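Every napkin guide promises the same thing: 4 folds and your table looks like a wedding. I have doubts.

Riis sells these satin squares in packs of 14. Satin! It slides, it creases, and the point never stays crisp for long.

Long triangle, then a flat square:

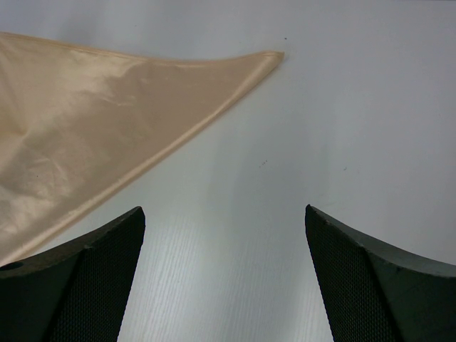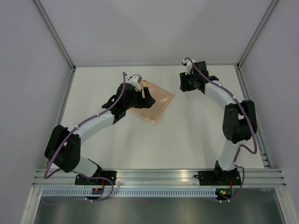

Paula Barbu swears by ironing first — fine, but that's almost 2 hours for a full table. Cotton would do. Dinner's in November and I'm not sold.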